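# Senlow two-arm table kit: good arms, bad cable

Rating: 3 out of 5

I bought the Senlow kit in February, with my own money, for the small workshop I share with Huệ Mai. We teach evening classes there and we wanted a pair of arms that students can program without fear. The kit comes with two arms, the front rail, the mounting plates and the cables. The table and the walls we had already. Assembly took us 13 hours over several evenings, and the instructions are clear except for the pages about wiring, which are very short.

I want to write mostly about one fault, as I did not find it mentioned in the other reviews I read before buying.

**The fault**

After 36 hours of use the right arm stopped in the middle of a movement. It did not go soft and it did not fall. It held its position, and the program on the computer continued as if everything was fine. The left arm also continued. For a few seconds we had one arm that was frozen and one arm that was moving toward it. I pressed the stop button and there was no collision, but I was standing close by only by luck.

The log showed that the wrist motor had lost communication. When I moved the purple cable with my fingers, the connection returned. When I let it go, it was lost again. So the plug on the forearm was not holding well. This cable is one long free piece from the wrist to the base, and nothing in the kit is supplied to fix it along the way. Each time the elbow opens, the cable pulls at the plug. When the arm folds back, the cable makes a big loop in the air, and the loop can catch on whatever is on the table. With a whiteboard on the table, it lies over the front of the board.
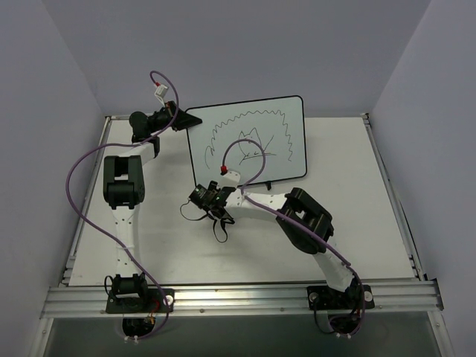 Can the loose plug be repaired at home, without sending the arm back?

The plug can be changed at home with a small screwdriver and a replacement cable, and the work takes 24 minutes if you have done it once before. You must turn off the power first, and support the forearm with your hand when the motors release. You do not need to remove the arm from the rail.

**What the seller did**

I wrote to Senlow and they answered the next day, which I appreciate. They sent two new cables for free. They did not accept my opinion that the software should stop both arms when one motor is lost. The person who answered said that this is "planned". I asked when, and I received no date.

For me this is the more serious part of the problem. A plug can become loose on any machine of this price. But a machine with two arms in the same space must know when one of them is not answering. In the present version, 900 milliseconds pass before the log even writes the warning, and the warning is only text. There is no sound and no light for it.

Tín Diệp, a former student of ours, wrote a small program for us that he calls Mạch. It asks each motor for its position all the time, and if one answer is missing it stops both arms. It is not beautiful but it works with our kit. I tested it by pulling out the plug on purpose, first on one side and then on the other, and both arms stopped every time. I think the company should be able to make the same thing.

**What helped with the cable**

- I put soft cable clips from Nonder on the forearms for a week. They are cheap. They reduced the loop, but they also made the cable too short at full reach, so I took them off again and I am waiting for longer cables.
- I made the elbow speed lower in the settings.
- Before each class I press every plug with my thumb. It is now on our checklist.

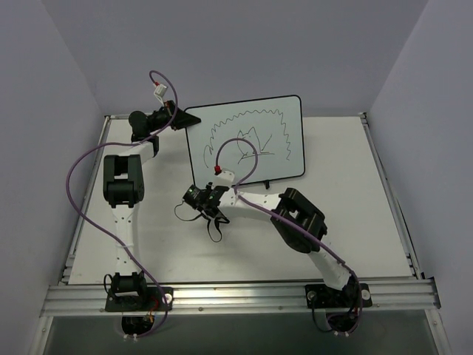 *Right and left arms on the front rail, purple cables in free loops.*

**The rest of the kit**

The arms themselves I like. The links are stiff and the front rail makes it easy to move an arm sideways when you change the task. The plates go back to the same place without much trouble. The grippers are a little weak for heavy things, but for pens and small blocks they are enough.

Before this we had the Brisus kit, with a single arm. Its cable was held along the links and in over two years I never had a lost connection. It was slower and less precise, and it could not do any two-handed work. If Senlow would copy only this one detail from it, I would give one more star.

**Should you buy it?**

If you work alone, you are patient and you stay near the stop button, then yes, it is good value. For a school or for a room with children I would wait until the software can stop both arms by itself. Please do not leave it running when you go out of the room. I did it two times in the first weeks and I would not do it now.

Update 12/4/25: the longer cables arrived. They are the same type of plug. I have changed the right side only, and I will write again when it has done the same number of hours as the first one.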